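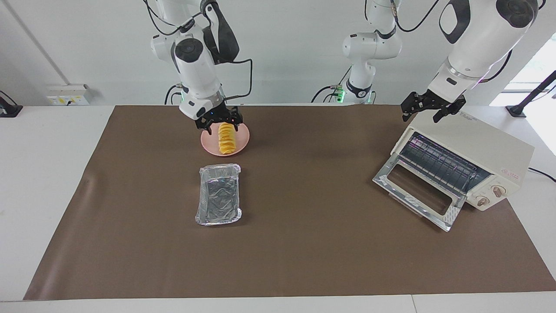
One gripper on the yellow slices, the other over the open toaster oven, with the foil tray still to be filled.

Small cafés and village halls around Clumesham will soon be able to hire a two-armed kitchen robot by the month, under a scheme the local firm Lenora plans to open in December.

The service is meant for the dull end of kitchen work — laying slices out in trays, minding the oven door, that sort of thing — and Lenora is keen to say that it has started small. Customers get the pair of arms, a mat to set everything out on, and a visit from someone who will stay for as long as it takes to teach the robot the jobs they want doing. The hire charge is £887 a month, with a returnable deposit of £2,000, and there is a minimum term of 3 months.

"People ring up hoping for a chef, bless them, and I have to tell them it's more of a patient pair of hands," said Zodwa Msimang, who looks after bookings. "But if you've ever filled trays all morning before a big lunch, you'll know that a patient pair of hands is a lovely thing to have."

Mbali Shabalala, who runs a tea room in Rulesstead and has put her name down, said she was looking forward to it very much, although she did wonder where it would all go. Lenora asks for a sturdy table against a wall, with a socket within easy reach, and will come and measure up beforehand at no charge.

The firm says 159 kitchens have asked for details so far. Places in the first round are limited, and Vusumuzi Steyn is arranging the home visits for anyone within driving distance of Clumesham.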